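Home Forums Laundry & Fabric Care Washers Search Log in

Dark blue streaks on light denim after cold wash
Started by Rosine Joly – Saturday, 9:14 am
3 replies · 1316 views

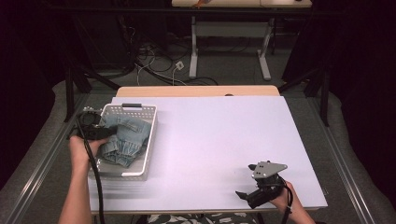 Washer is a Kastier front loader, bought in January. Light denim comes out with faint darker streaks along the seams. Cold cycle, liquid detergent, full spin. Water here is hard. I have tried an extra rinse and the streaks are the same. Dark items are washed separately. Is this dye transfer or detergent residue?

Share 4

tubseal
Residue. Dye transfer gives patches with soft edges wherever two items were pressed together. Streaks that follow a seam are usually detergent that did not dissolve and got held in the thick layers. Wet one streak with warm water and rub it with a white cloth. If the cloth feels slick, it is residue. Cut the dose in half and run the next load warm.

Keker_owner
Disagree in part. Liquid detergent dissolves fine in cold water at any normal dose. Seams on light denim also wear at a different rate from the flat panels, so you get a light ridge with a darker line next to it. That is abrasion, and no rinse will change it. Look at the inside of the same seam. If the inside is even in color, the outside is wear. What is the spin speed? On my Keker I keep denim at the second lowest setting and turn everything inside out.

Rosine Joly
Spin was at maximum. The manual does not give separate numbers for denim. I did the cloth test on two seams. One felt slick and one did not. The inside of the second seam is even.

tubseal
Then you have both. The slick one is residue, whatever the other one is. Liquid in hard water does leave film, and fabric softener makes it worse. Are you using any?

Rosine Joly
Yes, Courtois softener, full cap.

Keker_owner
Stop the softener first and change nothing else for 3 loads. If you lower the dose, the spin and the softener all at once, you will not know which one did it. I still say the spin is the larger problem for the cloth itself.

tubseal
Fine on the softener. I would not wait three loads to lower the dose – too much detergent is too much in any case. Also pull out the drawer and check the siphon cap. Mine was half blocked and let softener into the main wash.

Rosine Joly
Siphon cap had buildup. Cleaned it. Softener is off, spin is down one step, dose unchanged for now. Will post after the next loads.

Previous thread: Tukham drain hose length
Next thread: Wool cycle stops at rinse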